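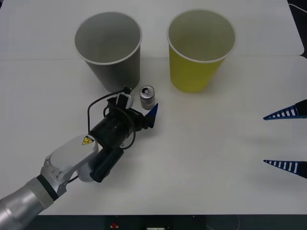

Most offices have a cupboard with paper cups in it, and most people who use that cupboard have never thought about where the cups came from. They come in sleeves, the sleeves come in cartons, and somebody orders more when the last carton gets light. That was how it worked at Ullumer until July, when the supplier dropped the plain white cup and the replacement cartons turned up in colours.

Lăcrămioara Filip, who runs the office there, had one carton of grey and one of mustard yellow by the end of the week. She put both out beside the kettle on Saturday, when the building was open for a stocktake, and by lunch people were sorting themselves. Grey was for coffee. Yellow was for water, or for anything cold out of a can. There was no sign telling them to do it.

She has kept it that way. The grey cups live on the left of the shelf and the yellow ones on the right, and there are fewer half-finished drinks on the meeting table at five o'clock. People used to put a cup down, lose track of which one was theirs and take a fresh one. A colour doesn't fix that completely, but it narrows the search.

The disposable cup is a simple thing. It is a paper wall wrapped into a taper, a disc for the base and a rim rolled outward at the top. The taper lets one cup sit inside the next, so a sleeve takes up very little of the shelf. The rolled rim is easier on the lip than a cut edge would be, gives a lid something to grip and keeps the mouth of the cup round when you pick it up. Squeeze an empty one low down and it gives easily. Squeeze it right at the rim and you can feel the difference.

Where they fall down is weight. An empty cup on a bare table will go over if a sleeve brushes it, and a stack of them left near an open window will end up on the floor. Filip's habit is to drop something small and heavy in the bottom of any cup she wants to stay put. 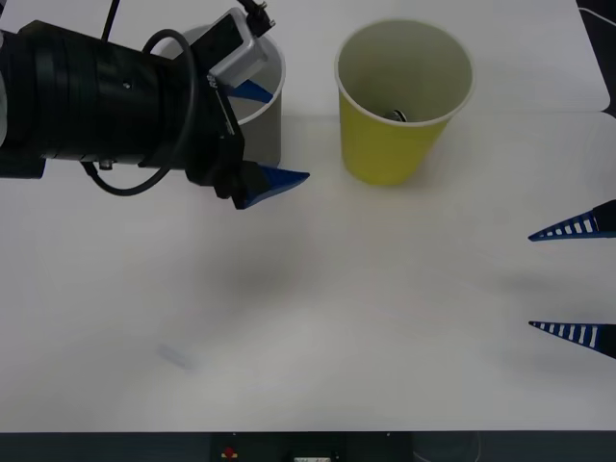

A coin will do, or a washer, or a spare key. It sits flat on the base and keeps the weight low down. She picked this up at Curkel, her previous job, where cups stood along the reception counter holding pens, paper clips and parking change. A cup with pens in it is top-heavy from the start, so the coins went in first and the pens after.

Paper cups get used for a lot besides drinks once they are in a building. Ullumer has them holding drawing pins, rubber bands, screws from flat-pack chairs and the little bags of spare feet that come with monitors. Filip allows this with one condition: a cup that has held hardware doesn't go back on the drinks shelf, ever, even if it looks clean. She marks the base with a pen and it stays in the storeroom.

Cans are the other half of the shelf. The short ones have taken over from the tall ones at Ullumer, mainly because people finish them. A small can pours into a cup with room to spare, and the empty takes up less of the recycling bin. Filip orders 20 at a time from Hireo and has stopped keeping a reserve. The bin for cans sits beside the bin for cups, with a bucket between the two for dregs. Cups with liquid in them make a mess of everything, and a bag that leaks on the stairs is remembered for months.

The bigger question is whether an office should have disposable cups at all. Ullumer has 11 mugs in the cupboard and they do get used. They also get left in the sink, and on a busy day there are more visitors than mugs.
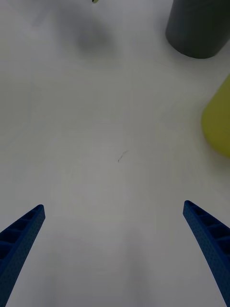 Alemayehu would get rid of the lot. Paper cups are a habit, the argument goes, and a workplace that can find room for a carton of them can find room for a second shelf of mugs and a dish rack. Visitors don't mind a mug. Staff who are handed one with their name on the bottom tend to wash it, and the ones who don't can be spoken to.

Filip has heard this and doesn't disagree with much of it. She has priced a dish rack and measured the bench for it. The rack would have to go where the kettle is now, and the kettle would have to go near the only other power point, beside the printer, so for the moment it stays on her list. The grey cups are running down faster than the yellow. When the carton is empty she plans to order mugs with that money and see how long they last.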